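Notebook, demo hall, open day in Vomham
2018-10-13

We arrived early to set up the arm before the doors open. Fella brought the table and the toy food, we brought the gripper and the laptop. The transport took longer than I planned and one cable was left at the lab, so I borrowed one from the neighbors.

Settings for today: closing force limit at 8 N, speed at 60 percent of what we use in the lab. Jovita asked to stay slow when children are near, and I agree with her. The wait after closing is 700 ms. I tried a shorter wait in the morning and did not like it, the arm started to lift before the fingers were settled. Please keep 700 until somebody has measured it properly.

The sandwich is the object that visitors ask for most. It is soft and the film on it is shiny, so the depth values on the wrinkles are bad. I told Plerkivix to take the grasp point from the lower end and to ignore the middle part. With this change the planner gives a stable answer. Before it, the answer was moving all the time between two places.

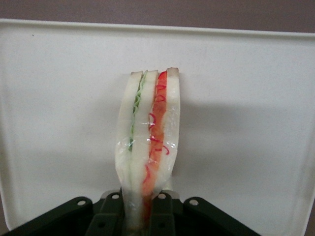 Zyanya Lozano
Gripping and handling, test engineer

The sandwich is held by the base, with the cut side to the camera and all three slices of bread upright. I like this grasp because the layers stay visible and the visitors understand what the arm has. The shadow on the white tray is wide and soft, and I want to check if the segmentation takes it as part of the object. I saved the log under "Ledesma", the same folder as in May.

Questions from visitors: can it hold a real sandwich (we have not tried), what does it cost (I gave the number of the gripper only, 3000 euros, without the arm), and can it make one. One girl wanted to know if it can feel that the bread is soft. I explained the motor current to her father, but I think she understood it better than he did.

To do:
- return the cable
- write the grasp offset in the config file, now it is only on the laptop
- ask Jovita for the spare finger pads
- repeat the sandwich with the lamp on the other side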